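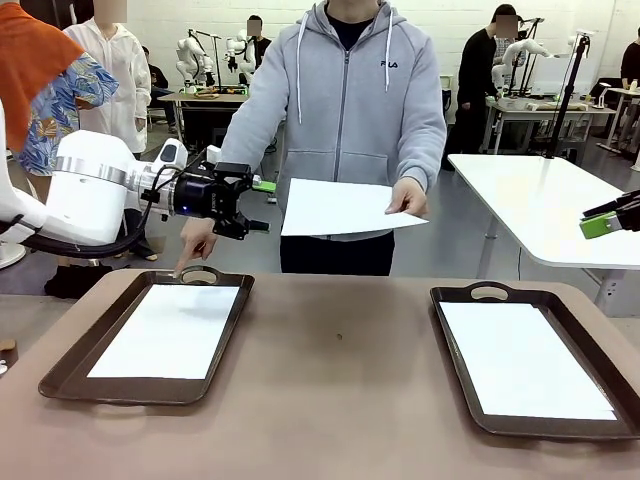 You'll be bored in ten minutes, Ottilie Steiner told me on the bus to Marorham, it's only robots picking things up and putting them down again. Well, she was the one I had to drag out at closing time!

We'd gone to the open day at Trelell, in the old Van Rooij building behind the station. I've walked past it for years thinking it was a carpet warehouse. Inside it's one big bright room with white walls, a grey floor and robots at work tables wherever you look, and on 9 June 2023 they let ordinary members of the public wander in and ask daft questions. I asked plenty. Visitors went round in groups of 12, and ours included a retired bookbinder, who became very important later on.

There were several stations going at once, but the one I keep thinking about was the simplest. A table, a pair of dark brown trays with oval handles cut in them, and some sheets of white paper. That's your lot. The robot at the table has white arms with black grippers, and on the ends of the grippers are bright green pads. I loved the green. It makes it so easy to see exactly where the thing is touching whatever it's picked up.

Damian Ruchti was running the station, and he started with the paper itself and left the robot till later, which I thought was clever. He gave us each a sheet and asked us to pass it to the person next to us, slowly, and to notice the moment we let go. Try it. You don't let go when you decide to, you let go when you feel the other person has it. There's a tiny tug, and your fingers open without you having much to do with it. A robot has to be taught that tug. Squeeze too hard and you crease the sheet or tear it out of someone's hand, squeeze too little and it's on the floor.

Then it was the robot's turn, and the whole group went quiet and leaned in like people watching a snooker final. The gripper comes in slower than you want it to. You find yourself willing it on. The pads close, there's a pause, the person's hand is still on the other end, and for a second or so the sheet belongs to both of them. I hadn't expected to find that bit touching but I did, and I wasn't the only one, whatever Ottilie says now.

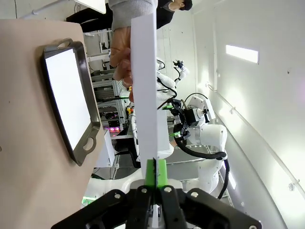 ## Why paper?

I'd have guessed that paper was the easy option. It's light, it's flat, it's cheap, it doesn't roll off the table. Damian laughed when I said so, quite kindly. Paper is horrible, he said. It bends, so it's never quite the shape you planned for. It's almost nothing edge-on. It catches the air when you move it. Lay it flat on a table and there's nothing to get hold of, and we all do that little slide-to-the-edge trick with a fingertip and never think about it.

The bookbinder (I never got her name, sorry, if you read this please write to me) said that every apprentice she'd had went through the same thing. They could cut and they could sew within weeks. Handling big loose sheets without spoiling them took a year. She asked whether the robot minded which way the grain ran, and I have never seen anyone as delighted by a question as Damian was by that one. He wrote it on the back of his hand.

They keep a tally of practice handovers on a sheet by the door. It stood at 2,891 when we came in. They'd like to reach 3,000 before they change anything, then start again in October with envelopes, and after that, if all goes well, sheets of tissue. The system that does the learning is called Rosteo, and people talked about it the way you'd talk about a dog at training class. "Rosteo's a bit keen today." "Rosteo doesn't like the left tray."

I asked what was wrong with the left tray. Elvira Cuadros was at the next table along and heard me, and she came over to explain. The trays aren't always put down in the same spot. Sometimes one's a bit crooked. You and I wouldn't notice, we'd just drop the paper in. But if the robot has learnt from lots of goes with the tray straight, a crooked one can throw it, so they make a point of moving things between goes. A tidy table makes for a poor pupil, she said, and I've been using that as an excuse in my kitchen ever since.
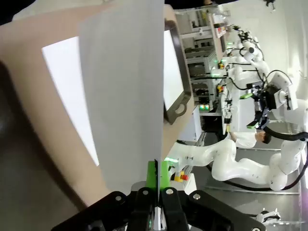 Elvira also let us have a look at what the small cameras on the grippers see, and this was my favourite part of the day. The view is so odd! Everything's tipped over on its side, the gripper's own fingers loom up like a pair of boots, and a plain sheet of paper turns into a great pale wall. You lose all sense of how big anything is. I kept tilting my head until my neck hurt. She said that you get used to it within a week and then your holiday photos start to look wrong.

Some other things I scribbled down and want to keep:

- The big red-and-yellow stop buttons. I asked if they get pressed much. Elvira said she'd hit one with her elbow while eating a banana.
- The noise, or the lack of it. I'd expected clanking, and it's more of a soft whirr, a bit like a printer thinking.
- The cables! Black loops of them hanging off the arms, and everyone steps round them without looking down. I did look down, constantly.
- Tea and a very good seed cake, made by Rosalie Hämmerli. I had two slices.

It didn't all go smoothly. In our session a sheet slipped, sailed off under the table and had to be fished out by Severin Steiner (Ottilie's brother, and the reason we'd heard of the open day at all). Another one went into the tray with a corner folded under. The team didn't try to hide any of this. Damian simply picked up a fresh sheet and set up the next go, same steady hands, same distance from the table, as if he had all the time in the world. I'd have been hopeless at it. I get cross with the self-checkout. 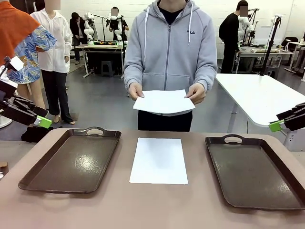 That patience is what impressed me most, I think. I'd gone along expecting to be dazzled by the machines, and I was, a bit, but a lot of the work is a person standing at a table holding out a piece of paper, again and again, and paying attention each time. Severin says he dreams about it. He says he's caught himself pausing at the post office counter, waiting for the tug.

They did let a few of us have a go at the end. I was so nervous that I held on far too long, and the robot and I had a sort of polite stand-off over my sheet until Damian said I could let go now. I've still got it, with a small dent at one end. It's on the fridge.

If you're anywhere near Marorham, there'll be another open day when the envelopes start. Wear comfy shoes, and eat before you go if you're late in the queue, the seed cake doesn't last. Ottilie has already put both our names down.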